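El planificador que aprendió a dejar de dudar

Llevo desde febrero peleándome con una cosa que en el papel ocupa una línea: decidir qué objeto toca ahora. Coger, llevar, soltar, elegir el siguiente. En la pizarra quedaba precioso. En el robot, la primera versión se pasaba la vida cambiando de opinión, y yo delante del terminal viendo pasar los mensajes de "objetivo actualizado" como quien mira llover.

Para quien llegue nuevo al blog: el proyecto se llama Rudia y es la capa que une percepción y control. La percepción me entrega una lista de objetos con su pose y su confianza, el control acepta trayectorias del brazo, y Rudia va en medio, decidiendo. Empezó siendo un script mío de tarde libre y ahora lo tocamos cuatro personas, con Griet Postma en la parte de visión y Arnout Baert en el control de los brazos. El resto lo hacemos entre Roos De Haan y yo, discutiendo bastante (con cariño).

El problema de la versión vieja era que recalculaba la prioridad en cada ciclo. Si la confianza de un objeto subía un poquito, adiós al que ya estaba eligiendo. Con la mano a medio camino, el objetivo saltaba de uno a otro y vuelta al primero. Lo arreglé, o eso creí, poniendo un umbral. Luego otro umbral para el umbral. Cuando me vi escribiendo el tercero, borré el archivo entero y me fui a dar un paseo.

La tarea con la que estamos ahora es esta: frutas de peluche sobre la cama y una cesta donde meterlas.

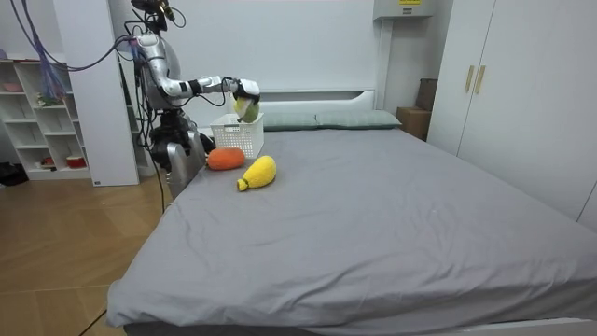
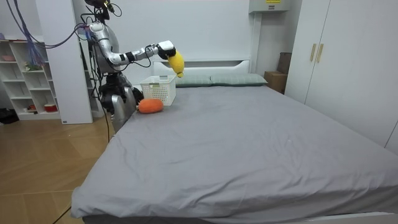
La versión nueva es un árbol de comportamiento con memoria, y estoy contentísimo con ella. Cada objeto tiene un estado explícito (visto, reservado, agarrado, entregado) y una reserva no se suelta porque sí: hace falta que falle el agarre o que el objeto desaparezca de la lista durante 2 segundos. Mientras dura, el resto del mundo puede moverse lo que quiera. Lo bonito viene con los obstáculos. Cuando el brazo lleva el peluche amarillo hacia la cesta, el naranja sigue ahí, pegado al borde, y antes el planificador lo trataba como candidato y como obstáculo a la vez, con lo que se hacía un lío tremendo al calcular la bajada. Ahora, si no está reservado, es obstáculo y punto. El código se quedó en la mitad de líneas y por fin lo puedo leer sin café.

La cesta dio más guerra de la que esperaba. Tiene las paredes caladas, así que la cámara de profundidad ve a ratos el plástico y a ratos lo que hay detrás, y la nube de puntos sale como un queso. Griet probó a rellenar los agujeros con un filtro morfológico y funcionaba, pero se comía también el hueco de arriba, que es justo por donde hay que entrar. Al final ajustamos una caja a los puntos del borde superior y nos olvidamos de las paredes: el planificador recibe un prisma abierto por arriba, con un margen que se configura en el YAML. Feo, rápido y estable. Me encanta.

Con la sábana pasó algo parecido. Un colchón no es una mesa, y nuestro detector de plano daba por hecho que la superficie era plana de verdad. Cada arruga un poco alta se convertía en un "objeto desconocido" gris. Cambiamos el plano único por un mapa de alturas suavizado, y solo cuenta como objeto lo que sobresale del mapa y además difiere en color. ¿Que un día alguien pone un peluche gris? Pues ese día sufriremos.

Otra mejora que me tiene enganchado es el registro de decisiones. Rudia guarda, en cada transición, qué sabía y por qué eligió lo que eligió, y luego se puede reproducir sin robot. Tengo 3.673 transiciones guardadas y un visor muy cutre (tkinter, perdón) que las pasa como una película. Gracias a eso encontré un error que llevaba ahí unas 318 revisiones: las marcas de tiempo de la percepción venían en un reloj y las del control en otro. La diferencia era mínima, lo justo para que a veces la pose usada fuera la anterior. Arnout me lo había dicho hace meses y yo le contesté que imposible. Arnout, te debo una cena.

Lo que viene ahora es repartir trabajo entre los dos brazos. De momento las reservas son globales y quiero que sean por mano, con un árbitro pequeñito que evite que ambas quieran entrar en la cesta al mismo tiempo. Roos defiende que basta con un cerrojo sobre el volumen de la cesta; yo quiero planificar las dos trayectorias juntas. Es probable que gane ella, porque su propuesta cabe en una tarde y la mía en un trimestre.

Si alguien ha montado algo así con árboles de comportamiento, que me escriba, sobre todo si ha tenido que cancelar una acción con el objeto ya en la mano. Ahora mismo mi nodo de cancelación devuelve el brazo a la última pose segura y se queda esperando, y me gustaría que supiera hacer algo más.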